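Handheld gripper resets in the middle of mopping takes, right side only

Posted in Teleoperation and Demonstration Recording

wobblybench

Hello everyone, long-time reader and very occasional poster. I'm hoping some kind soul has met this one before, as it has eaten most of my June.

We record household chores with a pair of Kovitz handheld grippers, the kind with a marker cube on each one. The takes get turned into training data for a two-armed robot that will (one day, fingers crossed) clean floors. Wiping, stacking and folding have all gone beautifully. Mopping is where it falls apart.

What happens is that the right gripper drops out in the middle of a stroke. The log shows the jaw reading go flat, then a gap, and then the unit comes back as if it had just been switched on, with its zero in a new place. After that the jaw width is wrong for the rest of the take. The person holding it usually doesn't notice, because the fingers are still clamped on the handle and the mop still goes where they push it. I only find out in the evening when I play everything back. Out of 50 mopping takes I had to throw away 30, which was a sad cup of tea, I can tell you.

Things I have tried so far:

I updated the firmware on both units. No change at all.

I swapped the left and right grippers. The fault stayed on the right-hand side, so it seems to follow the side and not the unit.

I turned down the ceiling lights, as our floor is very shiny and I thought the cameras might be losing the cube. That did tidy up the marker tracking a little, but the dropouts carried on.

I used a new USB cable on the right side, same make as the old one.

The other thing I should own up to is that last week the person mopping stepped back, caught a heel in the cable and nearly went over. She was fine and laughed about it, but I didn't laugh much, and I've stopped the mopping takes until I understand what I'm doing. So I suppose I'm asking two things in one post, and I hope that's allowed. Why does the gripper reset, and how do other people run power to these for a job where you walk around?

Power comes from a wall adapter at the far side of the room, then an extension lead to the grippers. Recording is at 60 frames per second on the Trumero logger, if that matters.

darnon_owner_2

Sounds like the cubes to me. We have Darnon grippers and the tracking was awful until we printed the markers on matte paper. Shiny ones catch the light and you get jumps all over the place. Also try a slower mop!

Comment from wobblybench: Thank you for this, and I will try the matte paper. I don't think it explains the jaw reading, though, as that comes down the wire from the gripper and doesn't use the cameras at all.

Comment from darnon_owner_2: Ah, sorry, I read it too quickly. Matte paper is still worth doing.

tanglewrangler

Marked as accepted by wobblybench

Oh, I know this one, and I feel for you, because we chased it for far longer than I'd like to admit. I would look at the power line before anything else. A logger problem would leave you a gap and then carry on with the same zero. Coming back with a new zero means the little board inside lost power and started up again, wherever the fingers were at that moment.

The reason mopping brings it out is how far your hands travel. When you fold a towel your hands stay in a small box in front of you, and the cable just hangs there. With a mop you reach, pull, turn and shuffle your feet, and every long stroke gives the cable a small tug. If your adapter is lying on the floor partway along the run, it gets dragged about, and the tug goes straight into whichever plug is loosest. Ours was the barrel plug on the low-voltage side of the adapter. It looked perfectly seated. You could wiggle it with one finger and watch the light on the gripper blink.

As for why only the right side, my guess (and it is a guess, I haven't seen your setup) is that the right hand makes the bigger sweep, or that your cable reaches that hand first and the other one gets its share with some slack. Swapping the grippers wouldn't change either of those, and a new USB cable wouldn't help if the power comes in separately.

A test that takes a few minutes: have someone stand still and hold the mop handle in both grippers, with the jaws closed and nothing moving. Start a recording. Then a second person gently pulls the cable at each joint in turn, working from the wall toward the hands, and calls out each one. Look at the log afterward and see which call matches the gap. Please don't do this with the person walking!

Once you find it, here is what we changed, and it fixed the tripping worry too, mostly.

We moved the adapter up off the floor and strapped it to a small belt pack, so the plug on the low-voltage side no longer gets pulled. From there the cable goes up the back, over the shoulder and down the sleeve, with a loop of slack at each wrist. Leave more slack than you think you need. Fix it with soft hook-and-loop straps and not tape, because tape lets go the moment anyone gets warm.

The run from the wall to the person now comes in from behind. We mop in one direction only, away from the socket, then stop the take, walk back and start again. It adds time, and people grumble a bit, but no one has to step over a live lead on a slick floor. We also put in a breakaway connector at the waist, so if somebody does catch a foot, the cable comes apart before the person goes down. You lose the take, and that's perfectly all right.

And a word about water, as you didn't mention it. We do all our mopping takes with a dry mop while anything mains-powered is on the ground nearby. If you want a wet floor in your data, go to batteries. Gatchalian sells a belt battery that runs our pair for a morning, and I'd buy that before I bought another extension lead.

For your 30 spoiled takes, don't bin them yet. Everything up to the reset is still good. We wrote a small check that throws a warning when the jaw zero moves between two readings, and it rescued a fair bit of old material for us – you could cut each take at that point and keep the front half. Put the same check on a buzzer, so whoever is mopping hears it right away and you aren't finding out in the evening.

Do come back and tell us which joint it was. I put our adapter up on a belt after seven bad takes in a row, and I still go round wiggling every plug before we start. 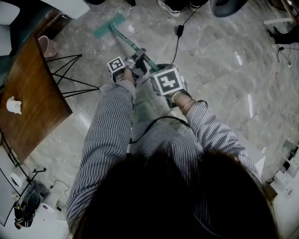 Mopping with the handheld grippers, with the power cable and its adapter on the floor.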